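I've wanted to write a proper page for the Kuruc quilt cover ever since we started stocking it, because the little card in the packet tells you next to nothing and I answer the same five questions at the counter every day. So grab a cuppa. If you just want the short version: it's soft, it washes well, it comes in four sizes and no, you don't have to iron it (I never do, as anyone who's seen my house will tell you).

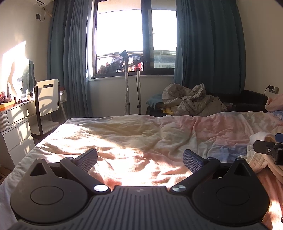
**Words by Matúš Vávra, Flitley Bedding** | 7 January 2020

## The Kuruc quilt cover

The Kuruc is a plain-weave cotton cover, washed at the mill so it already feels like something you've slept under for a few years. I know some people love that crisp hotel feel, and if that's you, have a look at the Hirham instead – it's a tighter weave, cooler to the touch, and it does ask for an iron. The Kuruc is for the rest of us!

The opening is along the bottom with coconut buttons, spaced close enough that your foot won't find its way in at three in the morning. Inside there's a tie in each corner, which I fought hard for. Our first lot came without them and my own quilt spent the whole winter bunched up at one end.

**What you get**

- One quilt cover, buttons and ties sewn in
- Two pillowcases (one with the single)
- A spare button, taped to the card, so check before you bin it

**Sizes:** single, double, queen and king

**Fabric:** 100% cotton

**Price:** $68 for the single, and the rest are on the shelf tags or you can ring me

**Returns:** 28 days, unwashed, in the packet

## Washing it

Cool or warm, with whatever powder you normally use. Do the buttons up first or every sock you own will end up inside. I'd wash it by itself the first time, especially the darker colours, and give it plenty of room in the drum. Line drying is best. If you use a dryer, go low and pull it out after 15 minutes for a good shake, then put it back in to finish.

Expect a tiny bit of shrinkage on the first wash. We cut the covers generously to allow for it, so a queen cover on a queen quilt will look roomy out of the packet and then settle down.

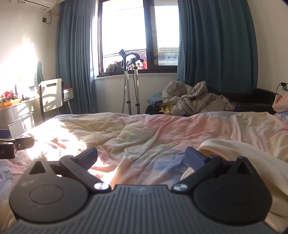

Colour is where most people get stuck, and I get it, I took a month to pick mine. The deep shades look wonderful on the shelf but they show every bit of lint, and if you've got a pale dog you'll be at it with the sticky roller each morning. Pastels are much more forgiving. A pastel duvet can sit there all rumpled, like the one in the photo, and to my eye it still looks inviting, which suits someone who makes the bed by flinging the covers vaguely upward. If you can't decide, come in and borrow a swatch. Take it home, look at it in the morning and again with the lamp on, and bring it back whenever.

## Will it fit my quilt?

If your quilt came from a shop in the last few years, almost certainly. Older feather ones can be odd sizes, so lay yours flat and measure it before you order. Dušan Kubíček does our alterations out the back and he can take a cover in or move the ties for you. He's usually booked up by June, when everyone suddenly remembers winter exists, so get in early if you can.

The Grarketent underlay is sold separately and fits beneath any of our fitted sheets. We've got the single and queen in stock at the moment, and the king is on order.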